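4.2. Plegado bimanual de prendas de punto

De las tareas evaluadas, la camiseta fue la que más tiempo nos ocupó y la que menos dignidad nos dejó. La política, a la que llamamos Mandus por motivos que ya nadie en el grupo defiende, se entrenó con 395 demostraciones teleoperadas, casi todas a cargo de Rasmus Vītola. Recibe la vista general del puesto y las vistas cercanas de muñeca (figura 7).

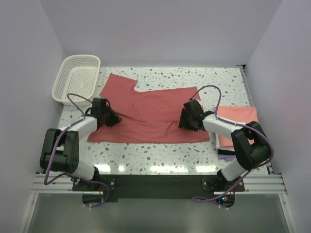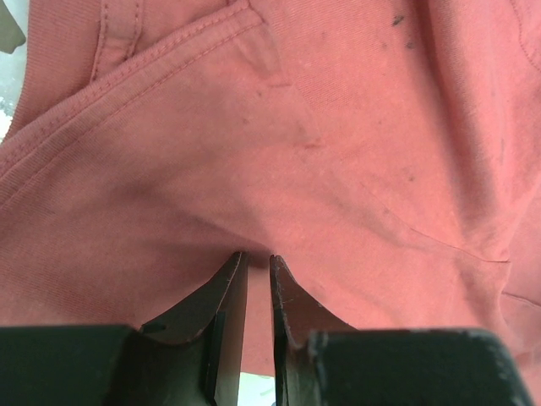 Figura 7. Tarea de plegado: vista general con los dos brazos sobre la prenda (primera imagen) y vista cercana de una pinza junto al tejido (segunda imagen).

¿Por qué no basta con la cámara general para decidir el punto de agarre?
Porque un pliegue de tela y el borde de una manga se parecen demasiado a esa distancia. Sin las cámaras de muñeca, la política acierta la zona de la prenda pero no la capa, y con frecuencia levanta dos cuando se le pide una. Con ellas, el error de capa disminuye, aunque no desaparece: la tela conserva cierto sentido del humor.

El protocolo es el mismo de la sección anterior. Cada episodio parte de una configuración distinta de la camiseta y termina a los 600 pasos, haya o no algo que un observador benévolo llamaría plegado. La calificación corrió a cargo de Agnese Jaunzems, que no es benévola. Su criterio exige bordes alineados y mangas dentro del rectángulo final – un estándar que varios de los autores no cumplen en casa.

La variante Sayce, con predicción de 8 acciones por consulta, resultó más estable que la versión de una sola acción, que titubeaba antes de cada contacto. El fallo más común en ambas fue cerrar la pinza sobre aire y continuar la trayectoria con total convicción. Los reintentos aprendidos del conjunto Ornau corrigen parte de estos casos y se analizan en la sección 4.3.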